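Up before six. Radio on, first item was the border talks again, then the piece on the Corncombe hostel, and the presenter used "influx" twice in the same sentence. I wrote it on the pad with the others. That makes 13 for November, and I only started keeping the list after the row over our own headline.

Walked to the office by the canal because the bus didn't come. Roxana was in already, with the letters printed out. We have had 32 on the hostel story now. Most are angry with the council, a few are angry with us, and one is about parking and got into the wrong pile. She wants to run a full page of them. Abelardo thinks a page of letters about a headline makes the paper look as if it only talks about itself. I said half a page, and we left it there.

The headline was mine, so I should put it down properly. The copy said "people from the hostel" and I cut it to "foreigners" to get it across two columns. It fitted and I went home. Zallow picked it up overnight without the story underneath, and by the morning it was being shared by people I would cross the road to avoid. The mayor's office then quoted it in a statement as if we had taken a side. Eight of the people in the hostel were born in this county. I knew that, as it was in the fourth paragraph and I had read it.

Rocío Chambi rang at eleven on behalf of the residents. She was polite, which I found harder than shouting. She asked for the same space on the same page, and for the word to be named in the correction. Our corrections usually say that "a description was inaccurate", which tells a reader nothing. I told her I agreed with her and that I would have to ask.

Asked. Reinhold Haberkorn said no at first, on the grounds that repeating the word would only print it again. Then he rang back after lunch and said I could have 300 words on page two if the lawyer was happy. The lawyer is in court until tomorrow.

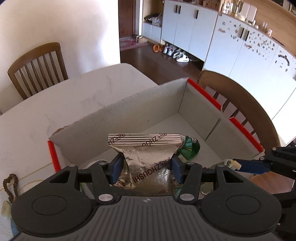

Started the correction at three and had four versions by five. The first was all about deadlines and column widths and read like an excuse. The second was so sorry that it was really about me. The third was too short. The fourth says what we printed, what was true, and that we got it wrong, and I think it will do once Roxana has been over it. The difficulty all the way through is what to call people when you have one line to do it in. A place name gets turned into a kind of person very quickly. On the silver snack bag the only word I can read is ZHOUSHI, in black capitals, and the small Chinese characters beside it mean nothing to me. I could no more say what it means than spell it backwards, but I would have put "foreign" in a headline without looking anything up. Put a line along those lines into the fifth version and took it out again. It belongs here and not on page two.

Abelardo came over before he left and said the Futora advertising has been pulled, or paused, depending on who you ask. He doesn't think it is to do with us. They have been cutting back since summer. Yhon Chávez is going to the council meeting in my place, as we agreed it should be someone whose name isn't on this.

Soup at the Palomino with Roxana, nearly an hour, mostly about her mother's flat. Home by nine. Must send the text to the lawyer first thing, and ring Rocío whatever he says.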